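The Slow Return of the Mending Basket

Johanna Bühler learned to darn from a woman who never once looked at her hands while doing it.

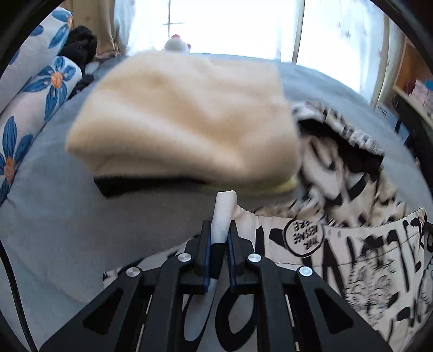 Plain white and comic print: everyday clothes are worth a second look before they are thrown out.

When I first went to see Johanna, she was sitting by the window of her flat above the old Lüthi bakery with a grey sock pulled over a wooden mushroom, and she asked me to put the kettle on before I had got my coat off. She is 63 now, and she has been mending other people's clothes, for money and for nothing, ever since she left school. Her teacher was a neighbour called Hannelore Wendt, who kept a basket beside the stove and would talk all evening about the price of coal while the needle went in and out on its own.

For a long while Johanna thought the habit would end with her. Socks came in packets, shirts cost less than a sandwich and a coffee, and the customers who still climbed her stairs mostly wanted trousers taken up for a wedding. Then, one wet July, a student called Nabila Menon knocked with a jumper that had belonged to her grandfather. Both elbows had gone. She didn't want it repaired for her, she said, she wanted to know how it was done.

Nabila came back with a friend, and the friend brought a flatmate, and before long there were 14 of them and not nearly enough chairs. They moved to the back room of Skundura, a café where the owner, Ferdinand Baumgartner, lets them have the big table from seven until he wants to go home. (He has a cardigan of his own on the go, though it has been on the go for a very long time.)

I went along on a cold evening with a pillowcase full of things I had been ignoring. It is surprisingly good company, a table of people looking down at their laps. Talk wanders off and comes back again. Somebody's landlord was discussed at length, and so was the right way to cook lentils, and in between Johanna leaned over and unpicked most of what I had done, very kindly, and told me my thread was too long. An arm's length is plenty – any more and it knots itself out of spite.

Her advice for beginners is modest. Start with a seam, where the stitches won't show. Wash the thing first. Buy decent needles and keep them somewhere you'll remember, and if the cloth has gone thin all round the hole, put a patch behind it and go well out into the strong part.

I have managed 2 pairs of socks and a coat lining so far, and the lining took me most of the winter. The grandfather's jumper, meanwhile, has bright orange elbows. Nabila was wearing it when I left, and she had already found another hole, just under the collar.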